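October, notebook 6, table setting, carried over from last page

Started 9:40, late, couldn't find the tape measure again. It was in the cutlery drawer. Leaving it there now, that's apparently where it lives.

Where we left off: cork place mats are out. Tried them most of last week and the cloth ones creep every time a plate gets turned. The cork ones are OK but they shed at the edges and then I'm picking crumbs of cork off the table all afternoon. Going with a cloth one anyway from here on. Means everything has to line up by eye or off the front edge, fine, that's what the front edge is for.

Thing we're trying to settle for the Ivthorpe booklet: one person, one setting, one serving dish, and where does the dish go. Whole chapter hangs on it. The draft says "within easy reach" which means nothing. I want a line somebody can follow in a small kitchen without getting out a ruler, even if we use a ruler to write it.

Old method first. Got the 1961 Bassi housekeeping manual down from the shelf (spine going, needs glue, please don't open it flat). Page 171 has the diagram for a single cover. It's good on the cutlery and useless on the dish, because it assumes somebody is standing behind you with the dish in their hands. Next page is all about how to hold a sauce boat. Skipped.

Rules as they stand, copying out clean so I can stop hunting through three pages of scribble:

Plate goes down first. Everything else gets placed off the plate, never the other way round. When I put the fork down first I end up shoving the plate over to meet it and then the whole setting is drifting left.

Plate rim one thumb in from the table edge. Bassi says an inch. My thumb is near enough an inch. Other people's thumbs are other people's problem, but put a note in the booklet.

Fork left, knife right with the blade in, spoon outside the knife. Handle ends level with the bottom of the plate rim. Not level with the table edge, I had that wrong in the first draft, fix it.

Glass above the tip of the knife. If you're left handed swap the glass over and leave the rest alone. Argued about this at lunch. Not resolved, leaving it in for now.

Napkin under the fork or on the plate. Don't care. On the plate if there's a draft from the door.

Serving dish. Back from the setting, past where the glass would be, and far enough that your sleeve doesn't go in the plate when you reach. Tried it close first. Close looks friendly but you have no room to put the spoon down, and the rim of the dish fights with the rim of the plate. Far back looks lonely but works better when you're sitting. Standing it makes no difference at all, which is why everybody sets it wrong, you set a table standing up.

So: SIT DOWN after setting and check the reach. That's the line for the booklet I think. Sit, reach, and if your back comes off the chair the dish is too far.

Dishes. Went through what we have in the cupboard.
- the oval Grorkivico one, nice, but it has no handles and it's heavy when full. Good for two people, silly for one.
- glass bowl, too deep, you lose the spoon in it
- the round red one. Right size. Shows up well on a pale table too, no chance of putting your elbow in it by mistake. Going with this for the drawings and for the text, so wherever the draft says "serving bowl" change to "dish".

Weighed the oval out of curiosity, came out heavier than I liked and then realized the lid was still on. Didn't redo it. Not needed if we're using the red.

11:15, wiped the table down before going on. Damp cloth and then a dry one, corners too. If you leave it damp the plate foot sticks a bit and you get a ring. Same for the dish. Use the blue cloths, the yellow ones are leaving fluff and I'm not buying more of those.

Lighting OK today. Overheads only, blinds down. The white top throws a lot of light back up and the silverware goes blank if you look at it from the wrong side. Brushed set is easier on the eyes than the polished set. Ask whether we can keep the brushed set on this side of the building permanently instead of signing it out every time.

Dish position again, after lunch. Setting stays up near the front edge, dish goes to the back, I moved it twice more and ended up where I'd started so I'm calling it.
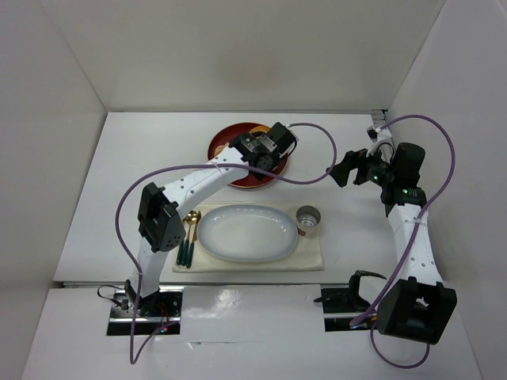
The distance for the text is going to be "a forearm past the plate", no numbers. I know the Indport people wanted centimeters all the way through. They can have centimeters in the appendix. A person laying one place for supper is not going to measure anything, and forearm scales with whoever's eating, so a kid gets the dish closer without being told.

Still need to sort out what happens with bread. Side plate pushes the fork out and then the setting is too wide for a narrow table. Could put the bread plate above the fork, Bassi does that on the breakfast page. Try tommorow.

Also hot dishes. Booklet needs a trivet sentence. Trivet goes down before the dish, and it should be smaller than the dish so you don't catch the edge of it with the serving spoon. Ours is bigger than the red dish by a good bit. Find a smaller one or draw one.

Clearing order, quick, so it's written down someplace:
dish off first, both hands
then glass
then cutlery onto the plate, knife under the fork so it doesnt slide
plate last
wipe toward you

I had plate before dish in the old version and it means reaching over with a dirty plate in one hand. Bad. Cross out on the wall sheet too.

Print run is 110 copies so if the bread thing isn't done by the end of the month it goes in as is with the bread left out. I'd sooner leave it out than guess.

To get: smaller trivet, blue cloths, glue for the manual, felt dots for the chair feet (the scraping is awful).

Stopped 3:50. Tape measure back in the cutlery drawer.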